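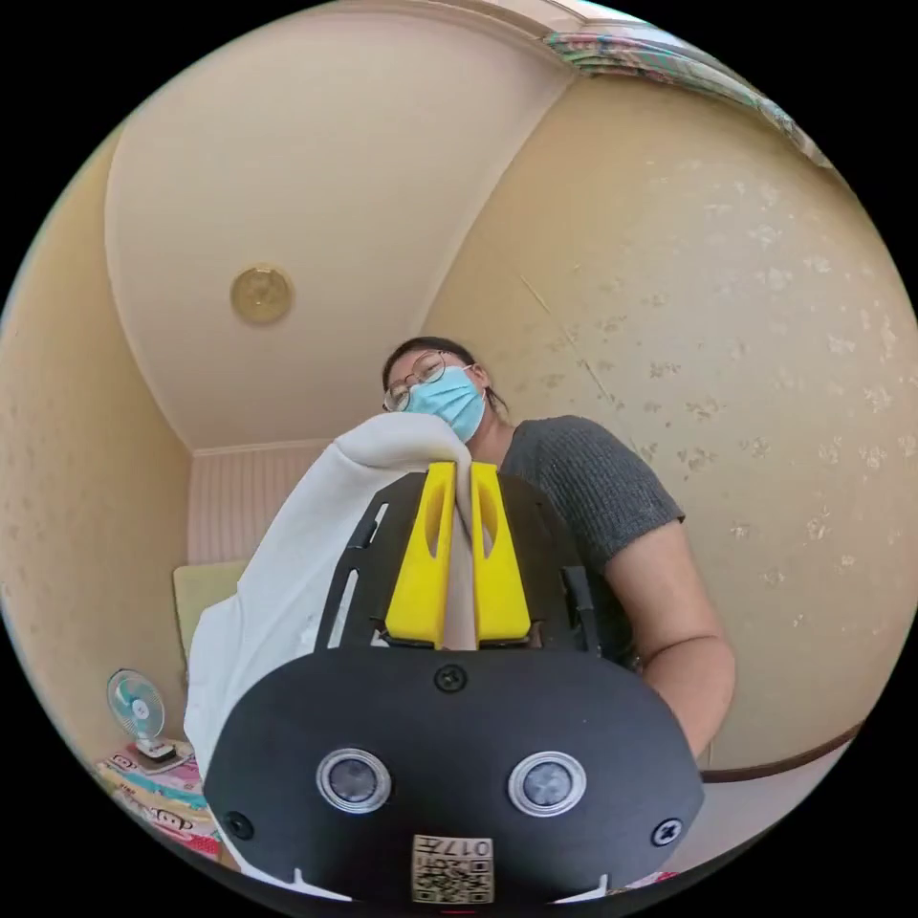
White cloth, thick fabric, mid-fold. Beige room, June.

1/ Notes on folding heavy cloths. Thin ones forgive a bad first crease. Thick ones keep it.

2/ Pinch near the edge and let the rest hang before laying it down. The weight pulls most of the wrinkles out.

3/ Fold in thirds, long side first. Halves give a fat spine and the stack leans after 13 or so.

4/ Minoru Yokoyama rolls his. Fine for a drawer, bad for an open shelf.

5/ Shelf depth at the Ernstead place is 13 inches. Thirds fit with the door shut. Towels next.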